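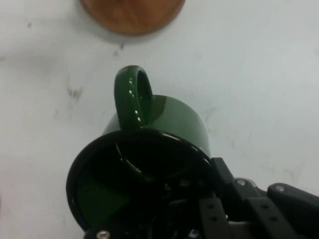
Green mug on a white table.

About Braveo

Braveo is a small workshop for old motorcycles. We repair and rebuild machines from the sixties, seventies and eighties, mostly two-strokes and small four-strokes, and we make some parts that cannot be bought any more. The company was registered in April, in a rented garage with one lift and a very bad roof. Now we have four lifts and a good roof.

The name has no deep meaning. We wanted a word that is easy to say on the telephone in several languages, and the first three ideas were already taken.

What we do

The largest part of our work is engines. We take them apart, measure everything, and send you a written list of what is worn and what can stay. You decide after you read the list. If you want only the crankshaft done and the rest left as it is, we will do only the crankshaft. The inspection costs 149 euros for a single-cylinder engine, and we take this sum off the bill if you order the work from us.

We also rebuild carburetors, wheels and wiring looms. Frames we check and straighten ourselves, but the painting is done by Polák, a paint shop in the next street, with whom we have worked from the beginning. Chrome is sent to Busta. Chrome takes long, and we ask you to be patient with it.

Parts

Our parts store has 2,362 items on the list, used and new. Many came from the Flondholm dealership, which closed its doors and sold us the complete stock, with the wooden drawers. We are still sorting some of them. If you do not find your part on the list, please write to us anyway with the engine number and a drawing or a measurement.

Gaskets and bushings we can make from 47 patterns at this moment. Smallest order is one piece.

How we work

Every motorcycle gets a paper card when it arrives and the card stays with it until it leaves. You receive a copy, together with the old parts in a box. After an engine rebuild we ride the machine for 100 kilometers, then we change the oil and check the bolts again.

We do not work on modern motorcycles with electronic injection. We do not have the tools for it, and other workshops do it better.

Visiting us

You are welcome to come and look, but please call before, as we are often out for test rides. Parking for trailers is behind the building. The gate is narrow, so take the turn slowly.

Last change to this page: February 2022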